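The Wrap Drawer, Reconsidered

January 9, 2026

Every winter we get a run of letters asking whether waxed food wraps are worth the money, and every winter I put off answering. I have owned them for years and I still don't know what I think. They were a present the first time, as they are for nearly everyone. I have never met a person who went into a store with a grocery list that said eggs, onions, waxed cloth.

So for this issue I took the things seriously. I cleared out the drawer, bought a new pack of 3 from Delex and a second pack from a smaller maker called Usby, and used nothing else on half loaves, cut cheese and the ends of vegetables for 4 weeks. No plastic film, no foil. The bowl covers with elastic stayed in the cupboard, though I missed them.

First, the claims. The Delex card says the wrap "molds with the warmth of your hands." My hands must be cold. In July it might be a different story, but in a kitchen in Ziltstead at this time of year, the cloth comes out of the drawer like a place mat. You press it around the rim of a bowl, it holds for as long as you are looking at it, and then one corner lifts. I got better results by leaving it next to the kettle for a minute before I started, a step the card leaves out.

Flat wrapping is where they do best. A wedge of hard cheese, folded in the way a deli would do it, with the ends tucked under, stayed in good shape for nine days. Bread was fine for two, then a little tough at the cut side, and I would say the same of a paper bag. Half an onion was a mistake. The wrap smelled of onion for the rest of the trial and I now have an onion wrap, whether I wanted one or not.

The other method everybody recommends is the pouch. You put whatever it is in the middle, draw the sides up, and pinch the top until it stays put. It makes a nice shape, and a lemon print does a lot for it, I admit.

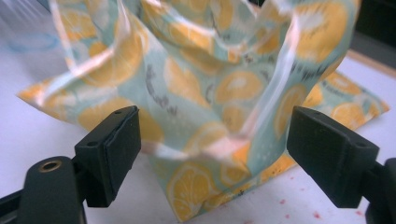
Reading time: 4 minutes

My trouble with the pouch is the pinch. All those folds at the top are little open channels, and a wrap that has been bunched up a dozen times starts to show creases that don't press out again. On my oldest one the coating has gone thin along every fold line. A handful of walnuts or a bread roll for the same day will be all right in a pouch. For anything that dries out, fold it flat.

And look at how much cloth the pouch eats. A sheet that would cover a large mixing bowl, gathered up, holds about as much as a teacup. If you bought the assorted pack, you will find that the smallest size can't be gathered around anything bigger than a lime.

Then there is washing. Cool water, a drop of mild soap, hang to dry. That is easy enough to write on a card. In practice it means a damp cloth hanging off the faucet every evening, and a second one on the oven door, and somebody in the house using one of them to wipe the counter. Hot water is out. So is the dishwasher, and so is raw meat, for the plain reason that you can't wash the wrap hot afterward.

Several readers asked about refreshing old wraps with a block of wax and an iron. I tried it on 2 of mine, between sheets of baking parchment. One came out better than it went in. The other came out with a thick patch in one corner that flakes when you bend it, and my ironing board cover will never be the same. Gashi, the hardware store on the square, sells the blocks if you want to have a go. I would do it in the oven next time, on a tray.

As for the savings, the Usby leaflet talks about 900 uses. I would like to see the wrap that got there. Mine look tired after a year, and a year of one wrap, used most days, is still a fair amount of plastic film not bought. I'll give them that. I just don't think the number came from a kitchen.

Where I have ended up: two medium wraps, one kept for cheese and one for bread, and a stack of old jars for the rest. The large sheets have gone to the back of the drawer - I do get one out for dough. If you were given a set over the holidays, use it, and start with the cheese. If you weren't, I wouldn't rush.

Next issue: storing potatoes, and whether the cloth sack does anything the cardboard box didn't.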